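Home | Our Story | Shop | Stockists | News | Contact

FOR IMMEDIATE RELEASE

Brakitz opens its first surface showroom in Astcombe this April

Hello from all of us at Brakitz! I've been itching to send this one out for months, and now the lease is signed and the paint is dry I finally can. We're opening a showroom. A real one, with a door and a bell on it, on the corner of Plutton Street in Astcombe, where the old shoe repair shop used to be.

If you've never come across us before, we sell marble-look surfaces for kitchens, bathrooms, craft rooms and anywhere else you put things down. We started with a single sample board and a kitchen table (mine, and it still has the glue marks), and for most of our life we've been mail order only. You ask for a sample, we put it in an envelope, you hold it up against your cabinets and squint. It works pretty well, but a sample the size of a playing card can't tell you what a vein does when it wanders across a whole countertop, and that has bugged me from the start.

So the showroom is all about big pieces. We'll have 70 full-size surfaces on display, laid flat at counter height, and you can lean on them, set your coffee on them and bring your own cutting board along to see how it looks. Please do bring things! Cabinet doors, tile, a paint chip, the curtain you're stuck with. I once chose a bathroom floor from a photo on my phone and lived with the results for years, and I'd love to spare you that.

The walls are a plain light gray, and we argued over that for longer than I'd like to admit. I wanted a nice warm cream. I was outvoted, and now that I've seen the white pieces next to the gray I have to say the others were right. Cream made everything look a bit yellow by late afternoon. Gray lets a pale pattern stay pale.

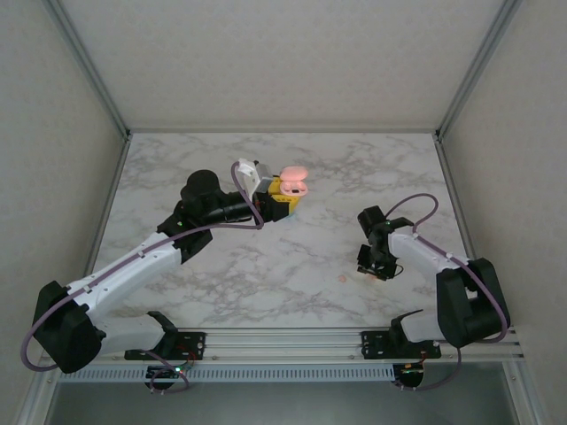

White with pale gray veining, shown against light gray walls.

The big news inside the big news is our new collection, Kettani, which goes on sale the same morning we open. It's a set of soft, quiet patterns, and we made it after reading an awful lot of your letters. The thing you kept telling us was that marble looks can get loud. One dark streak in the wrong spot and it's all you see when you walk in for breakfast. Kettani keeps the contrast low and the veins long and loose, so your eye slides across instead of getting stuck.

We went back and forth with the printers on this forever. The early proofs had a repeat in them, meaning the same little fork in the vein kept turning up every couple of feet, and once you'd spotted it you couldn't stop. We threw those out and started over with a much longer pattern. I still go hunting for the repeat every time a fresh piece comes in (old habits), and so far it's a lot harder to find.

Kettani comes in two finishes. Satin is my favorite, with a gentle look that's kind to fingerprints. Polished has more bounce and does wonders in a dark room, though you'll probably want to wipe it down more often if you have small kids or a big dog. Both finishes cost the same, and both clean up with dish soap and a soft cloth. Skip the scouring pads, please, and use a trivet under hot pans. I know everybody says that and everybody forgets, me included.
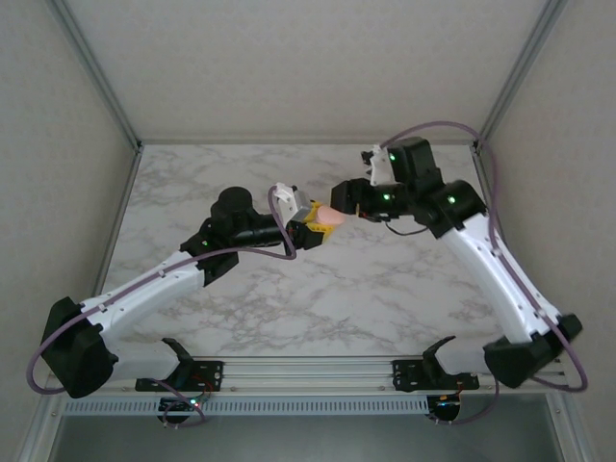
Can I order Kettani cut to size?
Most orders can be cut to your measurements. Send us the length, the depth and a quick sketch of any sink or corner, and we'll reply with a price before anything gets cut.

Now for the party. On opening morning we're unlocking the door at 9:00 a.m., and the first 100 people through it will go home with a free Kettani sample, a good big one this time. The bakery across the road is doing cinnamon rolls and there'll be coffee until it runs out. We'll also have a bin of offcuts near the register at $2 apiece. They make great trivets for plants, cheese boards for show, and bases for dollhouse kitchens, which I only know thanks to a customer who sent us the sweetest letter about hers.

If you're planning a full kitchen, hang on to this release. Mention it in the showroom any time in April and we'll take $200 off a full Kettani countertop order, either finish. It works for mail order too, so folks who live a long way from Astcombe don't miss out. Just write "Plutton Street" in the notes box when you check out.

A few practical bits. There's parking behind the building, reached from the side alley, and the entrance is level all the way in. Dogs on leashes are welcome. You don't need an appointment to browse, but if you'd like to sit down with one of us and go over a floor plan, call ahead and we'll save you a spot at the big table. Mornings tend to have the best natural light, and I'd pick those if you're matching whites.

Mail order carries on just as before, sample envelopes and all. Reporters, bloggers and anyone else who'd like an early look around can reach us through the contact page, and we're happy to send samples and color notes for the whole Kettani collection.

ENDS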